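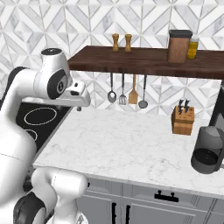
Storing and Sanding Clarinet Ligature Cork, Pads and Joint Cork at the Bench

Tenon cork is sold in sheets and should be kept flat, away from radiators. Sheets that have curled can be left under a heavy book overnight.

Replacing a tenon cork

Scrape the old cork out of the channel with a dull blade. Remove remaining glue with a cloth and a little denatured alcohol. Keep alcohol off lacquer and off any plastic body.

Cut the strip slightly long and bevel one end. Apply contact cement to the channel and to the back of the strip, and let both dry until tacky. Wrap from the beveled end, press down firmly, and trim the overlap.

Sand with 60 grit only if the cork is far too thick. Finish with a finer paper, turning the joint after every few strokes. The joint should close by hand with a light twist.

Grease

Use a thin film of cork grease on new cork and wipe off the excess. Petroleum jelly softens the glue line over time and is not recommended. The Amaral stick and the Vuvik tub are both suitable; the tub is easier to use in a cold room.

Pads

Store pads in a closed tin, sorted by diameter. Do not stack them. Bladder pads that have been pressed out of shape will not seat level.

Synthetic reeds

Rinse in lukewarm water and dry flat. Boiling water can warp the tip. A ligature screw needs one small drop of key oil in March and another in the fall.

Last revised 2026-09-22, Skerkbridge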